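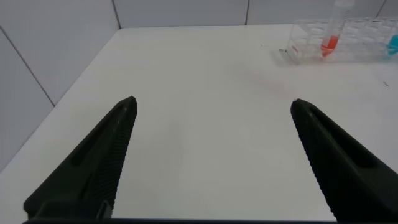
Shipping rates are where most small shops lose the sale, so set them up before you touch the theme or the logo. This walks through doing it in Brolum, the plan with the built-in checkout. Give it an evening. You need your product weights, a list of the box sizes you really use, and your Geken carrier login. Dont guess the weights. Weigh everything packed, on a scale, on a flat surface. A bare white tabletop is fine, and it does double duty for product shots, dark items especially, matte black stands out on white with no editing. Write the numbers down as you go.

Step 1. Enter the weights

Products, then Bulk Edit, then the Weight column. Packed weight, not the item alone. Check the unit at the top first. Mine was set to ounces and I typed grams for half the catalog. A 417 gram parcel went in as 417 ounces and checkout quoted it like a piece of furniture. Fix the unit, then type.

Variants have their own weight box. Blank variant = zero weight = free shipping you didn't mean to give away.

Step 2. Make your boxes

Settings, Shipping, Packages. Add each box, outside measurements. I run 5 sizes, plus one padded mailer. More than that and the packing suggestions get silly. Set the one you use most as default. 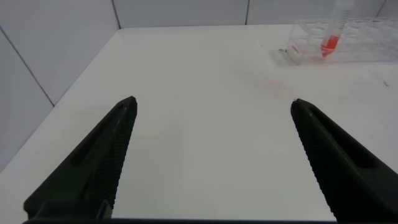
Step 3. Draw the zones

Start with two. Home country, everywhere else. You can split later when you have orders to look at. Careful with "everywhere else", it really means everywhere, so untick any place you won't ship to now and not after the first order comes in.

Step 4. Connect live rates

Apps, search Tosh, install. It's the connector between Brolum and Geken. Paste in the account number and the key from your Geken profile page. No spaces at the end of the key!! It fails silently if there's one. Hit Test. Green dot, you're good. Gray dot, paste the key again.

Step 5. Add a flat rate backup

If the carrier doesn't answer, the customer sees "no shipping available" and leaves. So add one flat rate per zone under Fallback. I use $11 for home. Bit high for small stuff, bit low for big stuff, comes out ok.

Step 6. Place test orders

Turn on test mode. One light item, one heavy item, then both in the same cart. Do it again with an address in the second zone. Do it on your phone too, the rate list sits below the coupon box there and is easy to miss.

Rates look wrong?

Check the origin zip code first. New stores get a placeholder, mine said Dandton and I've never been there. Then the weight unit. Then clear the Tosh rate cache, it holds old prices untill you do.

Turn test mode off when your done. I left it on all Sunday once.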